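In defence of the placemat
8/12/19

Most of the homes I visit have stopped using placemats. The table is wiped, the plates go straight down on it, and afterwards it is wiped again. I understand the appeal, having lived like that myself for several years in a rented flat in Gavlow, but I have come round to the other view and would like to argue for it.

The usual case for a mat is that it protects the table. That is true, though it is the weaker half of the argument. A good oiled table will take a hot plate badly, and a ring left by a casserole dish can cost a lot to put right. I was once quoted 600 pounds to have a dining table stripped and refinished, and I had only paid 905 for it. A set of mats would have been cheap by comparison. But plenty of people have tables that don't mark, and telling them about heat rings gets you nowhere.

The better case is about how people sit. Put a mat down and you have said where somebody goes. Children stop sliding their plates about. The post, the keys and the charger get moved, as there has to be room for the mat, and once they have been moved the meal tends to last longer. In our house we went back to mats in January and we now sit at the table most evenings. Before that we ate on the sofa more than I care to admit.

I would also say a word for woven mats over the hard, cork-backed sort. The hard ones are noisy. A plate set down on one clacks, and cutlery is worse. A woven mat takes the sound out of it, and crumbs can be shaken off over the sink.
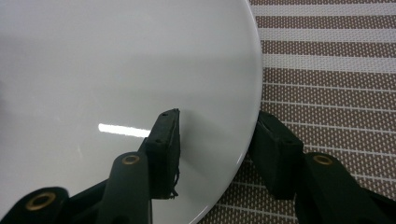

Pattern matters less than people think, but it does matter. If the plates are white, as ours are, the mat can carry some stripes without the table looking busy. Browns and off-whites are forgiving. They hide tea, gravy and most of what falls off a fork. Plain cream mats look smart in the shop and tired by the second week, and I have thrown out two sets to learn this.

White plates are the other thing I would stand up for. Friends tell me they are dull and remind them of canteens. Perhaps, but a broken one can be replaced without hunting for a discontinued pattern. My sister-in-law has a patterned service from Kukier and has been short of a dinner plate for years. The last one she saw for sale was at the auction rooms in Vultley, in a lot that went for 200 pounds, and she wanted one plate out of it.

The main objection to mats is washing them, and it's a fair one. Woven ones need a proper rinse now and then and must be dried flat or they curl. Ours go over the bath rail on a Ni Chonaill airer that was sold for jumpers. It takes a few minutes and I don't enjoy it.

I still think it is worth doing. A table with mats on it is ready for a meal, and people who walk past it in the afternoon leave it alone.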